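Indumentária e disposição da mesa para visita de delegação estrangeira

Fórum de Protocolo e Cerimonial > Autarquias e entidades públicas
Publicado em 2020-12-01

gabinete_apoio
Trabalho no gabinete de apoio de uma câmara municipal e fiquei com a preparação de uma visita oficial prevista para março. A delegação vem de Cullska, é chefiada pela presidente do município e inclui o cônjuge, dois vereadores e um intérprete. O programa tem sessão de boas-vindas no salão nobre, mesa-redonda fechada com instituições locais e um almoço.

Dúvidas concretas:

1. Na mesa-redonda, o cônjuge da presidente senta-se à mesa ou fica na segunda fila? Não tem funções oficiais, mas o município de origem incluiu-o na lista.
2. Que indicação de traje deve constar do convite? A visita anterior gerou comentários na imprensa local sobre a roupa de uma convidada e pediram-me que isso não se repetisse.
3. A comunicação social assiste a tudo ou só à abertura?

A mesa do salão é retangular. A verba aprovada é de 3550 euros, já com o almoço, pelo que não há margem para alugar mobiliário.

salao_nobre
Respondo pela ordem das perguntas.

Cônjuge. A regra usual é que quem acompanha tem lugar nos atos sociais e cerimoniais, e não nos de trabalho. Na sessão de boas-vindas e no almoço recebe tratamento equivalente ao da titular. Na mesa-redonda só se senta à mesa se tiver intervenção prevista no programa. Se não tiver, prepara-se um programa paralelo ou reserva-se lugar na primeira fila de assistentes - nunca na segunda. Convém perguntar por escrito ao gabinete de origem qual das opções prefere e guardar a resposta no processo.

Traje. O convite indica a categoria e nada mais: «traje de passeio» para um ato diurno, ou «fato escuro» se a sessão for ao fim da tarde. Não se escrevem recomendações sobre cores, padrões ou inscrições na roupa. Um convite com esse tipo de nota acaba fotografado e a notícia passa a ser o convite. Se o gabinete de origem pedir orientação, responde-se por telefone.

Imprensa. Prática corrente: recolha de imagens nos primeiros minutos, saída dos jornalistas, trabalhos à porta fechada e declaração final em local separado, com púlpito. O horário de saída consta da nota à comunicação social. Se ficar omisso, alguém vai ficar na sala.

Quanto à mesa retangular, a presidência fica ao centro do lado maior, de frente para a porta, com a delegação visitante do lado oposto. O intérprete senta-se à esquerda de quem assiste, ligeiramente recuado.

mosier_eventos
Na Mosier fazemos tudo isto chave na mão, incluindo receção e flores. A mesa redonda é sempre melhor do que a retangular porque não há cabeceira. Contactem por mensagem privada.

gabinete_apoio
Obrigado, mas o mobiliário não está em causa. Alguém tem uma lista de verificação para a parte material? A sala leva quase 300 pessoas e a mesa-redonda vai ocupar só uma parte.

arquivo_cerimonial
Deixo a que usei na geminação com Zasbridge, adaptada ao vosso caso. Discordo num ponto da resposta de salao_nobre: se o município visitante incluiu o cônjuge na lista oficial, eu pediria esclarecimento antes de assumir que é mero acompanhante. Há municípios em que exerce funções de representação sem cargo formal.

Bandeiras
Nacional no lugar de honra. A ordem das restantes confirma-se com o regulamento municipal e com o gabinete visitante. Verificar o desenho atualizado da bandeira do município de origem; na internet circulam versões antigas.

Placas de mesa
Nome e cargo nas duas faces, sem títulos académicos. Imprimir 4 placas em branco para substituições de última hora. Grafia dos nomes validada por escrito pelo gabinete visitante.

Toalhas
Tecido mate, de uma só cor, até ao chão do lado das câmaras. O preto não reflete a luz, mas mostra pó e vincos de dobra. Passar a ferro já na mesa, ou a vapor, e escovar antes da entrada da imprensa.

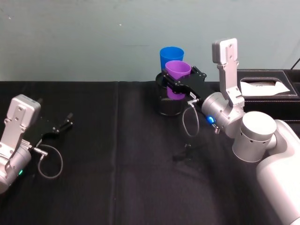
Som e interpretação
Um microfone por cada dois lugares é suficiente. Testar o canal do intérprete com a sala montada. Nós usámos o sistema da Economou, alugado ao dia, e a única falha foi nas baterias dos recetores - pedir um jogo suplente.

Água e papel
Garrafas sem rótulo ou jarros. Bloco e caneta por lugar, sem publicidade. Pastas com o programa na língua da delegação por cima e a versão portuguesa por baixo.

Ofertas
Troca feita no fim da sessão de boas-vindas, fora da mesa-redonda. Informar previamente o valor aproximado ao gabinete visitante, que pode estar sujeito a limites internos de aceitação. Se houver oferta para o cônjuge, entra na mesma comunicação.

Para o traje, confirmo «traje de passeio». O texto vai no canto inferior direito do convite, em corpo menor, e o contacto para confirmação de presença no canto inferior esquerdo.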